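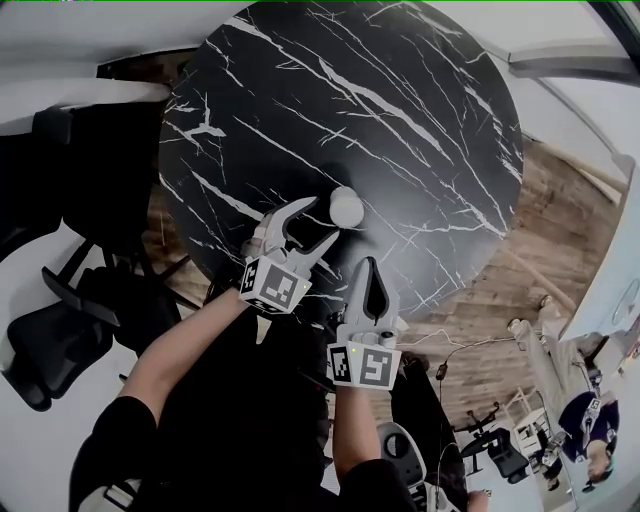

Subject: Re: [smallrooms] black marble-look tables, yes or no?

Hi all,

Jumping in because I've been living with a round black table for six months now and have opinions! Quoting the original question so the digest people can follow along:

> We're finally replacing the folding table in our spare room, which does
> double duty as office and puzzle room. I keep coming back to a round
> black top with white veining. My other half says it'll show every speck
> of dust and we'll hate it by June. Does anyone have one? Also, is round
> a dumb idea if you need to work at it? The one I'm looking at is the
> Sukesine, $200 without the chairs.

Your other half is right about the dust, sorry. A glossy black top shows everything, and the white streaks only hide crumbs if the crumbs happen to land on a streak (mine never do). I wipe ours down every morning before the coffee's ready and by 4 pm there's a nice gray film back on it. Fingerprints too, if you have the overhead light on. But I still love it. Anything pale you set down on it just pops, so I haven't lost a white button or an earring back since we got it, and I used to lose them constantly on the old oak one.

For cleaning, skip the spray polish. I went through a whole bottle of Wovunby and it left swirls that took me ages to get off. A barely damp microfiber cloth, then a dry one, done. Go in one direction if you can stand to.

On round: it's fine for a laptop and a mug, less fine for spreading out paper. Ours is 90 cm across (bought from Cluderico, who only list things in metric, so get your tape measure out) and a thousand-piece puzzle just about fits if you keep the loose pieces on trays. The worst part is the chair. I roll a regular black office chair up to it and the armrests bump the edge before I'm properly in, so I end up perched on the front of the seat. Measure your armrests first! Mine top out at 68 cm and I wish I'd known that before I ordered.

Oh, and cords. With a desk you shove it against the wall and forget about them, but a round table wants to sit out in the room, so your charger ends up crossing the floor. On a wood floor a white cable is at least easy to see and step over. I bought one of those flat Rastogi floor covers and it keeps curling up at one end, so if anybody has a better idea I'm all ears.

Does yours have a center pedestal or legs? That makes a big difference for knees.

> Also open to being talked into white instead.

Don't do it, we had white before the oak. Tea rings.

Off to wipe the table again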